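Opinion > Columns > Town Life

Let the library lend the drill

By Kerstin Lundgren
July 2022

Print this page | E-mail to a friend

My neighbor Gunnel Söderlund needed to hang one shelf. One! The drill she was about to buy cost $80, and after that shelf it would have gone into the closet with the waffle iron and the fondue set, and come out again maybe when she moved. Instead she walked down to the Plostthorpe branch, showed her library card, and carried a drill home in a canvas bag with a box of bits and a laminated sheet of instructions. I haven't been this excited about a public service since they put the late bus back on.

The tool shelf opened in June, in the room where the old newspapers used to be. It holds 60 items so far: sanders, clamps, a pressure washer, a pasta machine (who decided a pasta machine is a tool? I love them for it), a sewing machine, two tents and a carpet cleaner that already has a waiting list. You get each thing for 17 days, same as a new novel, and you can renew if no one else is in line.

I've heard the grumbling. A library is for books, people say, and I say it has always been for things that are too good to sit in one house. Most of us own far too much that we hardly touch, and plenty of us can't afford the thing we need for a single Saturday's worth of work. Sharing takes care of both, and it gets people through the door. Veronika Mészáros at the front desk told me she signed up a whole family who came for the tent and left with a stack of comics as well. 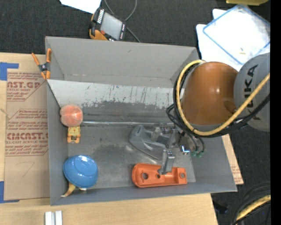 What happens when somebody breaks something? The library fixes it or replaces it, and you pay only if you were careless, up to $80.

That seems fair to me. Books come back with jam on them too, and we never closed the children's room over it.

My one complaint is the hours. The tool desk closes at 2 in the afternoon, and anybody with a day job has to send a retired relative. Keep it open until supper, please, even one evening a week! And let the folks over in Prisbridge borrow on their own cards. They share our fire department and our swimming pool, so why not our ladder?

I have the ladder until next week, by the way. The gutters on the north side are done and I'm starting on the porch.

14 comments | 38 shares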